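Two weeks with the Tarkesier kitchen pack, or: what am I paying for?

November 25, 2022
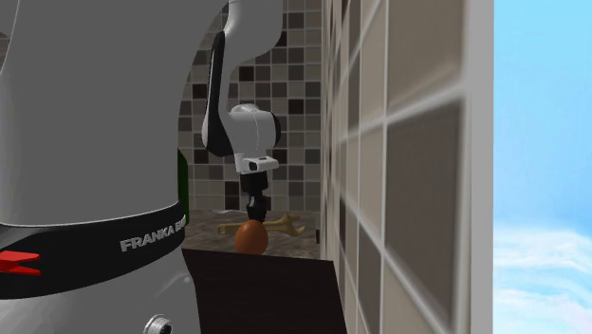 The egg task in the Tarkesier kitchen, gripper just over the shell. Simulated, like everything else in this post.

I said in March that I was done reviewing simulation add-ons, and then Fermín Bustos sent me a trial code for this one with the subject line "you will hate it less than the last one." He was right, though that's a low bar. The last one put the arm's base inside a wall.

Tarkesier is a scene pack sold by Titska. You get a set of furnished rooms, a library of household objects, a list of ready-made tasks, and a script that drops your arm model into any of them. The license is $293 a year for one seat. There's a free tier with 2 rooms and no task list, and you should spend a weekend there before you spend any money, for reasons I'll get to.

Their product page says the pack lets you "train in the kitchen, deploy in the kitchen." I read that line several times and I still don't know whose kitchen they mean.

Setup first. The installer took me 14 minutes, and most of that was downloading textures. It found my simulator, complained about a version number, and then worked anyway. I've had much worse. The config files are plain and readable, and whoever wrote the comments in them has had to use them, which counts for a lot with me.

The rooms look good. Mosaic tile on the back wall, speckled countertop, a bit of blue sky past the side wall. If your policy works from camera images, busy backgrounds like that checkered wall are useful, and it's a nicer place to spend a day than the gray void I normally work in. Get a camera close to the side wall and the big tiles go stretched and slightly blurry. I doubt a policy will care. I cared a little, at $293.

Now the egg, which is the task Titska leads with in all its marketing. Come down over a brown egg standing on its end, close the fingers, lift, set it down somewhere else. It makes a great clip. People see an egg and a gripper and they hold their breath.

Except that the egg can't break. I went through the object file looking for anything resembling a force limit and there isn't one. It is a rigid body with an egg-shaped mesh and a nice brown texture. You can close on it at whatever force the gripper model allows and it will sit there, perfectly fine, forever. I raised the grip force well past anything sane and the task script still printed "success." The documentation calls this a "delicate object task." I'd call it a smooth round object task, and those are worth having! Rounded shapes slip, and getting two short fingers lined up over one is a decent test of your approach. Just don't tell your boss your policy is gentle.

The standing-up part bothers me too. Every reset, the egg starts upright on its wide end. Try that on your own counter. There's a flag called settle_objects that lets physics run before the episode starts, and it's off by default. Turn it on and the egg falls over and rolls, and my scripted baseline, which had been doing very well, started missing badly. I ran 192 episodes with the flag on and went back to read the approach code with fresh eyes. That one flag taught me more than the rest of the pack put together, and it's buried on the second page of an appendix.

The clutter is where I warmed up a bit. There's a brass-colored open-ended wrench lying behind the egg in this layout, and the randomizer will swap in other things from the library and move them around. Collisions with clutter get logged separately from collisions with the counter, and you can make either one fail the episode. I wish every pack did that. The sizes I checked were sensible as well, apart from one mug that would suit a giant.

Arm support is narrower than the page suggests. I ran the Franka model the whole time and had no trouble. Telma Escobar tried a different arm on her machine and ended up writing her own mounting offsets, because the rooms assume a certain base height and the script doesn't warn you when yours doesn't match. She got it going in an afternoon. She would like the afternoon back.

Support answered me once, quickly, about the version complaint. My second message, asking whether a breakable egg was planned, got a link to the feature page. The feature page does not mention a breakable egg.

What about the other choices? Vimstead's rooms are plainer and its object library is smaller, but its grasp tasks report peak contact force, so you can at least set a limit yourself and fail the run. Riquelme is free and ugly and I keep coming back to it. Neither one has a task list as long as Tarkesier's, if a long list is what you need.

So would I pay? If you're doing vision work and need lots of varied kitchens in a hurry, maybe. The rooms are good and the randomizer is better than I expected. If you were planning to buy it for the egg, no. You can put a rounded shape on a gray table for free and learn the same thing, minus the sky.

I haven't tested the drawer tasks. My trial runs out before I'll have time, and Fermín says the handles are "interesting," so if somebody has been through them, leave a comment. Also, if you know where the damping value for the fingers is set, please tell me. It isn't where the manual says.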